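Workshop notebook, November 2018

Long one today, writing it up before I forget which build did what. Heltar is still on the storefront, still selling its handful of copies a day, and the delisting job is now properly ours. Telma Paredes rang this morning to confirm the publisher wants it gone when the car licences lapse, and could we please make sure people who already own it can carry on racing. Yes, we can. Mostly. See below! 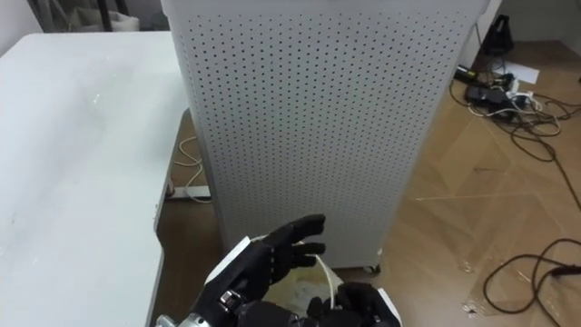
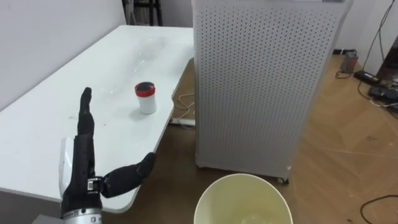 What has to come out

Two of the cars are under licence and so is most of the radio. I'd assumed the radio was the easy bit (it's just a folder of tracks and a playlist file, how hard can it be) and of course the menu music is in there too, so when I pulled the folder the title screen hung for ages and then dropped to desktop. Put a blank track in its place and it boots fine. Need to ask Telma whether we're allowed to write something new for the menu or whether that counts as "new content", which the contract is funny about.

The cars are worse. Each one is referenced in the career mode, in the ghost replays, in the photo mode and in a loading screen tip that I only found by sitting there reading loading screen tips. If I strip a car out, any save that had it parked in the garage opens with an empty slot and then the camera falls through the floor. Quite pretty, not shippable.

My feeling is that we leave both cars in for existing owners and only take the game off sale, same as everyone does. Telma thinks so too but wants it in writing from the publisher before we stop work on the stripped build. Fair enough.

Servers

The matchmaking server is called Pitis and it has been running on the same box since launch. I finally pulled the October numbers. We had 3,536 separate accounts sign in over the month, which is miles more than I'd have guessed for a game we all think of as dead. Peak was some 800 in one evening, and that was the community cup, so it doesn't tell us much about a normal night.

I'd like to keep Pitis up for a good while after the delisting. Failing that, the plan is to patch in direct connection so people can host their own races. I had a go at this after lunch on build 13 and got two machines talking to each other, hurrah, then the second one decided it was in first place, in a different race, in the rain. The lobby code still asks Pitis for the weather seed even when it's been told there's no Pitis. Moved the seed on to whoever is hosting, rebuilt as 14, and had three clean laps of Lūse (the short harbour track) with both screens agreeing on who was winning. Not me.

Haven't tried it with more than two players. Haven't tried Dusau at all, and Dusau is the one with the moving bridge, so expect trouble. The bridge timing comes off the server clock as well, I'm nearly sure.

Saves

Small thing but it'll bite us. Cloud saves go through the storefront, and I don't know what happens to them once the page is gone. The support reply I got was very polite and answered a different question. For now I've added a "copy save to disk" button under Options. It works on my machine and the file comes back in with the garage intact. The button label runs off the side in German.

Achievements

The "win 50 online races" one becomes miserable if the servers ever go. I'd happily let direct connection races count towards it. People will cheat, and I really don't mind, it's a badge with a picture of a tyre on it.

Left to do

Try Dusau on 14 with the bridge moving.
Four players, on a proper bad connection if we can fake one.
Fix the German label, check the Polish one while in there.
Chase the publisher about the cars, copy Telma in.
Ask about menu music.
Draft the notice for the store page. It should give the last day of sale right at the top and say clearly that owners keep the game and can download it again. I've got a first go at it in the shared folder, please somebody make it less gloomy.

Build 14 is on the shared drive. Don't use 13, the rain thing is still in it.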